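This site uses cookies to remember your settings. Accept / Manage
Reading time: 3 min

Workshop notebook – Flilton, main floor
March, Wednesday

Started at the laundry corner. The question left over from last time was how to keep the folding work from spreading across the whole floor, so most of today went on deciding where cloth items live between one step and the next.

Test load was small cotton pieces, 32 in all, mixed colors. Washed them in two goes at the short setting. Vilgot Rønning wanted them all in one load to save time, but the last time we did that the towels came out in a knot and I spent longer pulling them apart than the second cycle would have taken. Two goes it is, until someone times it properly.

Folding notes:
- Thirds, then half, for the hand towels. Halves only for the thin cloths, they slide otherwise.
- Caps do not fold well. Tuck the back in and lay them flat, brim out.
- Stacks of 5 stay up. Stacks higher than that lean as soon as anyone bumps the table.
- The Halás cloths shrink along one side. Fold them with the short edge toward you and the stack comes out square. Bart Coppens found this out and I am writing it down so we stop arguing over it.

Detergent: still using the Brivex powder. Half a scoop is enough for a short load. A full scoop left white streaks on the dark cloths last month and we had to rinse them again by hand.

After lunch, a talk about the counter. Bart would like all the kitchen things moved off it and onto the shelving so that laundry has the whole top. I don't mind the idea, but the small pot gets used for the starch water and should stay within reach. Compromise for now: pot stays, everything else that belongs to cooking goes to the shelves by Friday's cleanup or gets boxed. Label the box this time.

Walked the route from the appliance corner to the long tables while people were busy at both ends. It works if bags and coats are kept out of the middle.
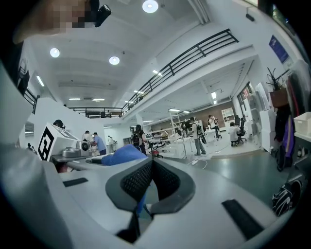 The long tables are the other problem. They collect things. By three o'clock there was no clear stretch left for sorting, so I did the last stack on my knee and had to redo half of it. Proposal is to tape off 50 cm at the end of one table and keep it for cloth only. Vilgot says tape never lasts there – fair, but it costs nothing to try.

Count at the end of the day: 28 folded and put away, 4 set aside with stains. Those go through again with a soak first. Tried the Revatgate stain bar on one corner of a tea towel, left it to sit overnight, will look in the morning.

To do:
- tape for the table end
- second basket, same size as the first
- ask Bart where the flat lids went
- write out the short setting and stick it up near the appliance
- check the tea towel

Recent entries
Shelf heights and what we moved
Sorting socks by length, second try
Drying times for thick cloth
Starch water, amounts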